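Sevholm's new code of practice for two-armed robots came into force on Thursday, and firms that sign it can now put a badge on their website. What else they have to do is harder to pin down.

The code runs to 119 clauses. It covers how arms should be parked, who may stand or sit near a work table, how trays and bins are set out, and what has to be written down when a trial goes wrong. Of those clauses, 111 say "should". Only the rest say "must", and most of them deal with paperwork.

Baluyot, which builds and tests sorting cells, was the first to sign. Its paper-handling bench has a white table between two black arms, a blue tray on one side and a beige bin on the other, and one ball of crumpled brown paper to be dealt with. 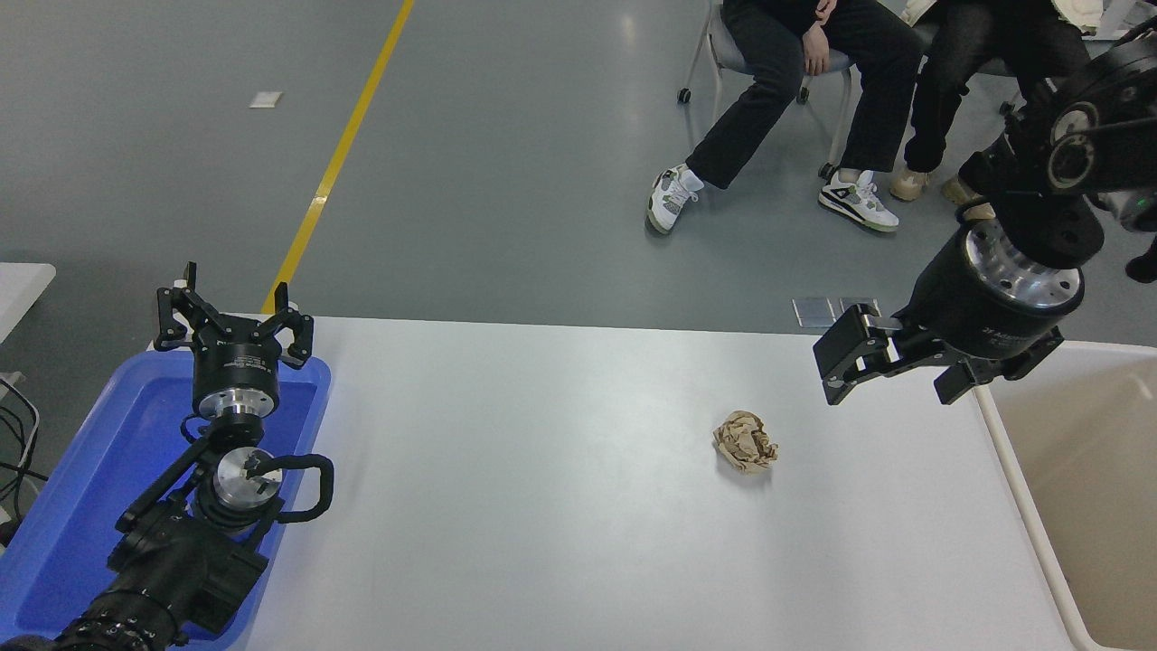

*Page last changed: Thursday, 4.40 pm*

Clause 14 says people who are not running the trial "should remain at a suitable distance". It gives no figure. A yellow line is painted across the floor at Baluyot, but the code is silent on what a line is for, what colour it ought to be or which side of it a chair may go.

"We asked for a number and we got an adjective," said Saranya Unnithan, who sat on the drafting group for the first half of its work and then left. She said an early draft set out fixed distances for three sizes of arm. Those went after member firms complained that their rooms were too small.

Teemu Nieminen, who looks after the code at Sevholm, said the wording was meant to leave room for judgement. "A distance that works for one cell is daft for the next. We want people to do a proper risk check and keep it on file." Asked who would read the files, he said members would check each other's, once a year.

Sevholm has 379 member firms. It sent them all the final draft and got replies from 9.

The section on soft and odd-shaped items is better. It says a trial with paper, cloth or film should be logged with the state of the item at the start, as a wad of paper is never the same shape twice and results from one can't be set beside results from another without a record. It also says an idle arm should have a named resting place, and that loose cables near a table edge should be noted in the log.
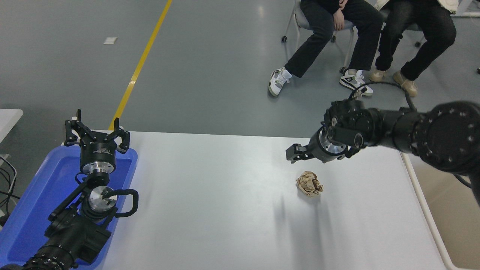

**Malathi Achari**
Standards reporter

Even so, "noted" is as far as it goes. A firm can write down the same loose cable every week for a year and still keep its badge. So can a firm that has no named resting place, provided it has recorded why.

Revathi Nair of Baluyot said signing had made her team tidy up its logs and had cost two afternoons. She would have liked the distances kept in. "I'd rather be told. Then I can go and argue for a bigger room."

Vukulberg, the largest member, has not signed and would not say whether it plans to. Grarau said it was reading the text.

The first round of members' checks is due in February. Sevholm has not decided if the results will be published.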